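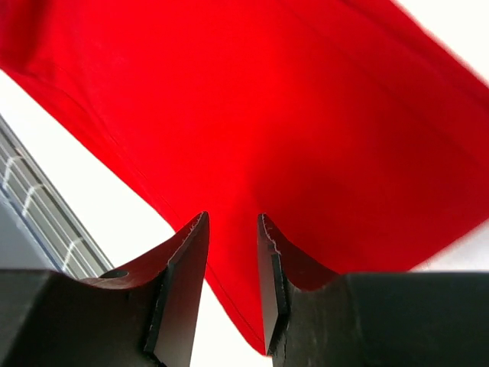 Abbildung 2: Rotes Tuch an den Fingerspitzen des Greifers, Ansicht der Handgelenkkamera.

4.2 Erhebung der Demonstrationen

Die Demonstrationen wurden auf zwei Wegen erhoben: durch Handführung des Arms und durch Fernsteuerung über die Bedieneinheit Breka. Insgesamt gingen 73 Durchgänge in den Datensatz Surnenov ein; 17 weitere wurden verworfen, weil die Aufzeichnung der Gelenkwinkel Lücken aufwies. Bei der Handführung liegen die Kräfte unmittelbar an der Hand der anleitenden Person an – der Zeitpunkt des Schließens wird dadurch gleichmäßiger gewählt. Bei der Fernsteuerung steht dafür allein das Kamerabild zur Verfügung. Maßgeblich ist dann die Lage des Stoffes im Spalt zwischen den Fingern (Abb. 2). Helle, überstrahlte Hintergrundbereiche erschweren die Tiefenschätzung, während sich die Kontur eines einfarbigen Tuchs gut abgrenzen lässt. Als Beginn des Griffs gilt in beiden Verfahren der erste Zeitschritt, in dem der Sollabstand der Finger abnimmt. Die Annotation folgt dem Schema von Preltley.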